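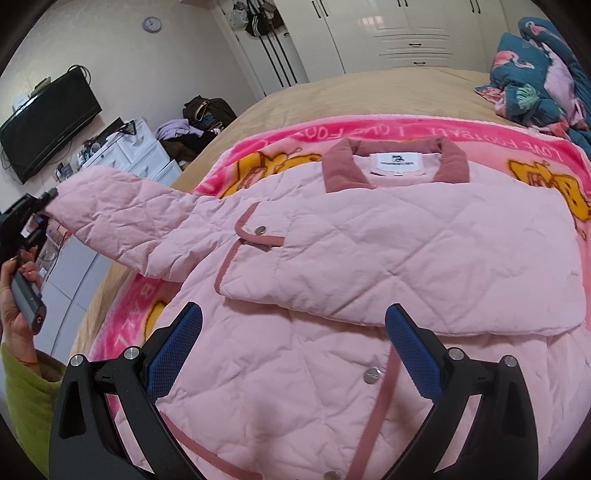

Painting the hallway ceiling a dark color

September
By Savita Kaushik

I put off the hallway for two years. It is long and narrow, it has no window, and five doors open onto it. Every decorating article says to paint a space like that white, and it had been white since before we moved in. It looked like the corridor of a dentist's office.

In spring I stayed with my cousin Madhu Katiyar, who had painted the ceiling of her entryway a deep brownish red and left the walls a plain off-white. I noticed the color before I noticed how small the room was. When I got home I ordered sample pots.

I tried three. The first was a navy from Walano, and under our hall light it went almost black. The second was an olive green that I liked on the card and disliked on the plaster. The third was a dark teal called Enis, from a small paint company named Ullis. I brushed each one onto a big sheet of lining paper and taped the sheets to the ceiling for a couple of weeks. If you only paint a patch the size of a playing card you learn very little, and if you hold it against the wall you learn even less. A ceiling gets much less light than a wall does and the paint will look a shade or two darker up there.

The Enis stayed up and the others came down.

Prep took longer than painting. There was a crack running from the light fitting to the bathroom door, which I raked out, filled and sanded, then filled again when it showed. I washed the whole ceiling with sugar soap. I also bought a tinted gray primer, which cost $18 and saved me a coat of the good paint. The paint itself was $69 a can and I used most of one can on two coats.

The edge was the part I worried about. Our walls and ceiling do not meet in a straight line anywhere. I measured down from the ceiling in a few places and got a different number each time, so I gave up on following the corner and brought the teal down the wall by 6 inches, with a level pencil line all the way along. It hides the wobble and makes the ceiling look as if it was meant to be that way. I taped the line, ran a thin coat of the wall color over the tape edge to seal it, let that dry and then painted the teal. The tape came off cleanly except behind the linen closet door, where I had not pressed it down.

Things I would do differently: buy the matte finish. I got eggshell and every roller mark shows when the light is on. I would also change the bulb first. We had a very cool white one and the teal looked flat under it. A warm bulb fixed that for a few dollars.

I did the second coat in one go, about 40 minutes of looking straight up, and my neck was sore the next day. An extension pole helps. So does someone to move the ladder.

The walls are still white for now. I have a roll of striped paper from Bajpai in the closet that I bought on sale, and I keep taking it out and holding it up under the teal. I think the stripe is too yellow. If I decide against it, I'll probably repaint the doors instead and leave the walls alone until next year.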